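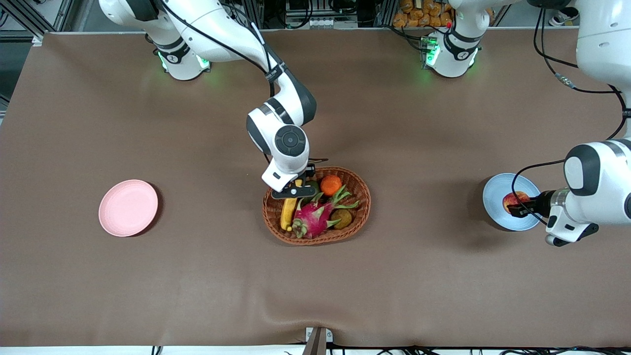

Gervásio Sales wrote in to ask why his pair kept stopping short of the fruit by the same small amount every time, always on one arm. The usual cause is a base that has shifted a little under the cloth, and the fix is to set the zero again on both arms, even if only one looks wrong.

Setting the zero on a two-arm Cloven table

Allow 58 minutes for the full job. You need the hex keys that came with the arms, a soft cloth and the Fudine setup program.

Before you start

Take the basket and plates off the table. Bring both arms to the park position and wait for the status lights at the bases to show green. Check that the cables on the outside of each arm have enough slack to follow a full bend at the elbow. A tight cable will pull the wrist off line and you will be chasing the error all day.

Fixing the bases

1. Switch off power to the motors.
2. Fold the cloth back from the bases and tighten the bolts a little at a time, working across the base.
3. Measure between the two base centres. On our table it is 562 mm. Write down your own figure and enter it on the Layout page.
4. Smooth the cloth flat and clamp it at the front edge. A ruck in the cloth changes the height of a plate enough to matter.

Setting the zero

Switch the motors back on. Start with the right arm. Move each joint by hand to its mark, press Hold, then Save. Do the same for the left. Keep one arm parked while you move the other.

Open and close each gripper 29 times at low speed, then wipe the fingers. Fruit juice dries on them and they start to stick.

Checking the result

Put the basket back in the middle with a plate either side. Run the slow test with something firm, such as a mandarin, before you try a peach. Grip force for soft fruit is set to 73 on the Mbeki scale in our file. If the skin marks, lower it two steps and run the test again.

Save the file under a new name and keep the old one.

Last changed 12/10/2018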